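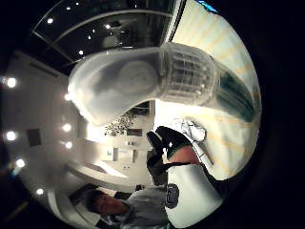
Gloved hand under a ribbed, frosted plastic piece, as recorded from a hand-held gripper.

8/19/25 | By staff writer
Filed under: Automation / Rules & Good Practice

Pendo Odera has 17 minutes before her next call and says so as she sits down. Tea in one hand, printout in the other. The printout is the thing we're here for: a set of working rules for people who record tasks by hand so that machines can learn them. It runs to two sides of A4. She wanted one.

"It was 53 pages when I got it," she says. "I mean that. Fifty-three. With a glossary. People signed the back page and went off and did what they'd always done."

Odera looks after practice at Shirima, the Lallton firm that collects hand-held gripper recordings in shops, lobbies, kitchens, offices, wherever somebody will have them. The clients build robot arms. Shirima sends people out with a gripper in the hand and a wide lens on it, and they pick things up, put things down, open, close, pour. Then it goes to Emia, the checking system, where each recording is passed or sent back.

So what do the rules say? She turns the paper round.

First one is people. Who's in view, did they say yes, is it written down. "The lens is very wide. Folk don't get how wide. You think you're recording a bottle and you've got the ceiling, the far wall, the plant, your own cuff and whoever is stood next to you." Anyone near enough to be recognised signs before the gripper goes on. Not after. After was allowed until last September and she is blunt about that. "After is rubbish. After, you've already got them. They feel rude saying no."

And if a stranger walks through? Stop, mark the time, start again. The recorder doesn't decide if the face is clear enough to matter. "That's not a call I want made by somebody holding a gripper in one hand and a pen in the other. Mark it. Someone at a desk will look."

Second is hands. Gloves on or gloves off, same for the whole task, and it goes in the notes. I ask why that needs a rule and get a look.

"Because I've had a task where the glove comes on halfway. Same recorder, same object. The checker thought it was two people. Took us a morning." Sleeves too, she says. A big loose cuff can hide the wrist. She doesn't ban them, she isn't running a school, but if the cuff covers the contact, where the hand actully meets the thing, then it goes back.

Third: difficult objects. This is the bit she gets quick about. See-through things, frosted things, shiny ribbed things, anything that throws the light back. They were being skipped. Recorders are paid by the accepted task and clear plastic fails more, so they'd reach for the cardboard box instead. You end up with a library full of cardboard boxes.

"And then a client puts their arm in front of a frosted bottle and it hasn't a clue where the edge is. Well, no. We never showed it one."

The rule now is that hard objects are on the sheet by name and paid on the attempt. Pass or fail. It cost money and she had to argue for it. Did she win? "I won for this year."

Lighting comes in here as well. Leave it as found. People had been moving lamps, drawing blinds, turning off the spots in the ceiling to kill the glare. She understands why, but the arm is going to work under those spots. Only exception is if the light is hurting somebody's eyes or there's a flicker, and then a note.

I ask about distance. Can an object be too close to the lens? Her answer is yes, and also leave it in. A thing that fills half the view for a few seconds is what happens when you lift something big. What she won't have is a recorder holding an object out at arm's length all stiff to keep the view tidy. "Nobody carries a thing like that. You'd look daft in a shop."

There's been a fair bit of talk about a shared standard. Plivar, who do similar work, put out a draft in the spring and asked for comments. Odera sent two. One was on consent, same as above. The other was on wording. The draft says recordings should be "natural", and she'd like that word gone.

"Everyone agrees with natural. That's the trouble with it. What does a checker do with natural? Say hand speed, say no rehearsing, say no second go unless the first is marked failed. Then I can check it."

Failed goes stay in, by the way. Drops, fumbles, wrong grip. It's rule five or six, she's lost her place. They are labelled and kept. The old habit was to wipe them and she thinks it did real harm. A recorder with a 100 per cent pass rate is now the first one who gets a visit.

A visit meaning what? "Meaning I go and stand there and watch. I don't tell them off. Mostly they're just careful people who hate handing in a mess."

What about the places themselves. Screens, post, till receipts, logos on a cabinet. Here the rules get thinner and she admits it. Paper with writing on gets turned over or moved out before you start. Screens off if the owner agrees. Logos, they leave, the site has signed for it. But a screen far off up by the ceiling that's a smear of colour in one recording might be readable in the next, and the rule just says "check", which she doesn't like.

"Check what. Check how. I know. It's on my list."

She wants it sorted before the next round of sites. Also a line about breaks, which isn't in there at all. The gripper's not heavy but by mid afternoon the wrist knows about it, and tired people rush, and rushed recordings look fine till you slow them down. She'd cap a session. Hasn't got a number yet. The recorders want to be asked first and she thinks that's fair.

Does anyone read the two sides? She thinks so. They get quoted back at her now, usually when she's broken one. A recorder pulled her up on the lamp rule in June, she'd nudged a blind without thinking.

Phone goes. She takes the tea, leaves the printout. There's a pen mark next to "check" and a question mark beside it.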